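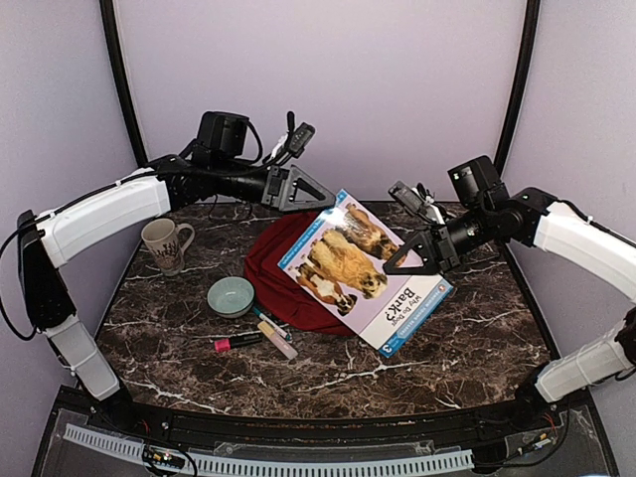 Piltar Tabletop Set: household items
README, maintained by Blair Cairns
Last revised September 8, 2020

Summary

Piltar is a picture set of ordinary household items on tabletops. It covers books, cloths, crockery and small kitchen goods, laid out in mixed groups so that items touch, overlap or sit on top of one another. The set holds 182 layouts across 31 item types. Each layout has one picture and one plain text record.

The set was put together for work on naming items, reading printed covers and describing how things rest on each other. It replaces the earlier Goodwin set, which had single items only and is no longer updated.

Contents

pictures/ - one file per layout
records/ - one text file per layout, same base name as the picture
items.txt - the list of item types, one per line
covers.txt - titles and other wording for printed items
changes.txt - corrections by release

Item types

Types are kept broad on purpose. A paperback and a hardcover are both "book", with the binding given as a property. A mug has a handle and a cup does not. A bowl is any open, rounded vessel wider than it is tall. Plates with a raised rim stay under "plate".

"Cloth" takes in tea towels, napkins, face washers and plain fabric offcuts. The earlier set tried to split these by use, and the labellers could not agree often enough for the split to be worth keeping. Use is now left out of the record altogether. Colour, and whether the cloth is folded, bunched or spread, are recorded.

Record fields

item - type name from items.txt
colour - main colour first, then any second colour
place - position on the table as seen in the picture
rests_on - the item or surface directly underneath
covered_by - anything hiding part of the item
wording - printed text, copied as it appears
notes - free text, may be blank

A record for a layout with a book lying partly on a cloth reads as follows.

item: book
colour: light lilac, blue
place: just right of centre, lying diagonally
rests_on: cloth, table
wording: Why Do Dogs Bark?
notes: paperback, face up, three dogs on cover

item: cloth
colour: dark red
place: under left part of book, extends left and below
rests_on: table
covered_by: book
notes: spread, soft folds

item: bowl
colour: pale blue-green
place: left of cloth
rests_on: table
notes: small, round, glossy inside

item: mug
colour: taupe-grey
place: upper left
rests_on: table
wording: partly legible
notes: tall, narrower at base, handle to right

Only items on the table get a record. Pictures printed on a cover, such as the dogs, are mentioned in the notes and never given a record of their own.

Printed wording

Copy capitals and punctuation as printed. Do not correct spelling. Where a title is turned sideways, it is still written left to right in the record. Words that cannot be read with confidence go in as "partly legible" or "not legible", and must not be filled in from knowledge of the product. This applies to book covers as well: a familiar series name is not enough to complete a line of small print.

Larger and smaller lettering is not marked up. If size matters for your work, go back to the picture.

Glossy covers and glazed crockery often carry a patch of reflected light. Treat it as lighting and leave it out of the colour field. White is recorded only when it belongs to the item.

Surfaces

Table surfaces are described by look only. "Marble-patterned" means the pattern resembles marble and makes no claim about the material. The dark brown marble-patterned top with white and pale grey veins is listed as brown, with the veins in the notes. Veined tops make the outlines of thin items harder to trace, so allow extra time when checking those layouts.

Labelling and checks

Every record was written by one person and read by a second. Differences in item type were settled by a third reader. Differences in colour were settled by taking the broader name, so "blue-green" is kept over "teal" or "aqua". The pass used for this release was run in September at the Starkirberg office, on calibrated screens.

Known problems

- The rests_on field allows more than one value, but 12 records from the first pass still give only one. They are listed in changes.txt.
- Cloth edges hidden under another item are not estimated. The place field describes the visible part - the full extent may be larger.
- Mugs outnumber cups by a wide margin. Do not use the set to compare the two.
- Children's books make up most of the printed items. Cookbooks and magazines are thin on the ground.
- Handle direction was added late and is missing from older mug records.

Use and credit

The set is free for study and teaching. Cover art and printed wording remain the property of their owners, and pictures showing them should not be cropped for resale or decoration. Credit as "Piltar Tabletop Set, Florinero".

Send corrections to Blair Cairns with the base name of the file, the field and the proposed value. Corrections without a base name cannot be traced and will be returned.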